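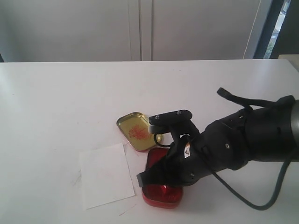

Viltness arm with a ridged pad on its upper fingertip, at a tin lid and a red tray.

Viltness bench arm
Tabletop arm and two-finger gripper for light household and shop chores
Sold by Staseck. Built for the Fairweather bench range.

Overview

The Viltness is a tabletop arm for people who want to find out which small jobs a machine can take over and which ones still need a person. It picks up, moves, opens, closes and sets down light objects within reach of its base. It is sold to repair shops, packing rooms, teaching labs and a growing number of home users with a spare table and some patience.

We get asked every week whether it can do the chores. The short answer is that it can do parts of some of them. The longer answer is on this page, and we would like you to read it before you order.

What it does well

Sorting parts into trays, when the parts are rigid and the trays stay in the same place.

Moving small tins, boxes and jars from one spot to another. The arm handles closed containers better than open ones, and empty ones better than full ones.

Setting out the same items in the same order, over and over. A customer who packs sewing kits has the arm lay out each tray before a person fills the last two compartments by hand.

Putting tools back on a marked mat at the end of a shift.

What it does some of the time

Lids. A loose lid on a light tin is a fair job for the Viltness. A press-fit lid is harder, as the tin tends to slide before the lid gives. A rubber mat under the work makes a big difference. Screw lids need the wrist program and a clamp for the jar, and even then we would plan on a person standing nearby.

Thin, flat things. Trays with a raised rim can be gripped at the rim. A sheet of paper lying flat on a smooth table is a much worse job, and most users end up sliding it to the edge first.

Shiny or see-through objects. The optional camera can lose track of clear plastic under bright light. Softer light from the side helps.

What it does not do

Laundry, except for picking up a single cloth and dropping it in a bin. Folding is not supported.

Dishes. The arm is not sealed and must be kept away from sinks.

Thread, string, hair and loose wire. The fingers will close on them but will not feel them.

Cooking, or anything with a flame or a blade.

Work around small children or pets.

The gripper

The gripper has two fingers with flat tips. The standard pad is white and ridged, and it gives a better hold on thin metal edges than a bare finger does. Pads wear, and fine powder packs into the ridges, so brush them out at the end of the day. If you work with pigments, makeup, chalk or flour, keep a second set of pads for that work. Color will carry over to the next thing the arm touches.

Grip force is set in software. Start low. Thin tin will dent before the arm reports a fault.

Speed

For a simple pick and place the arm is slower than a person, and customers should expect that. It earns its place on jobs that are dull and long. In our own shop a Viltness set to move empty tins from a table to a rack got through 664 in one run, with 7 stops. Most of the stops were tins that had tipped over. A new employee would have finished sooner, but would also have had other things to do.

Setup

Bolt or clamp the base to a table that does not flex. A plain, light-colored top is best if you are using the camera.

Leave slack in the cables. They need room to swing when the wrist turns, and a cable pulled tight will cause position errors long before it fails. Run the arm through its full reach once, slowly, with the table clear – then put your work down and check again that no cable drags across it.

Teach the first job by hand. Most users have a simple move working in an afternoon. Jobs with two steps, such as taking off a lid and then setting it down face up, take longer.

In the box

Arm with gripper fitted
Power supply and cable set
Table clamp
Two spare ridged pads
Hex key
Printed setup guide

The camera, rubber mat and jar clamp are sold separately. Drernovum control software is included for one computer.

Service

Check the fingertip screws every month and the wrist after almost 2000 cycles. Replacement pads and cables are in stock year-round. Other repairs go back to the Staseck workshop, which closes for part of July.

Returns

Unused arms can be returned in the original box. If you are unsure whether your job is a good match, send us a short note with the weight and size of the object and what you want done with it. We will tell you if we think the arm will struggle.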